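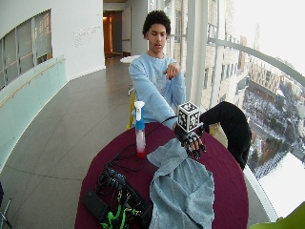 ## Gittins - parish hall bookings export

Dump of the old bookings diary, typed up by Glenys Lewis. 1400 rows, one per booking. Last updated July 2, 2018.

- `bookings.csv` - the main one
- `rooms.csv` - room names, old and new
- `notes.txt` - read first!!

### Known problems

- 22 rows with no end time. Left blank, don't guess
- June is a mess, two diaries were in use. Duplicates marked `D`
- "Damano" and "Damano Dance" are the same group, not merged yet
- 92 entries in pencil, some unreadble - see the `pencil` column

### To do

- prices for the small room
- check row 10, date looks wrong
- phone numbers taken out, shout if you spot one I mised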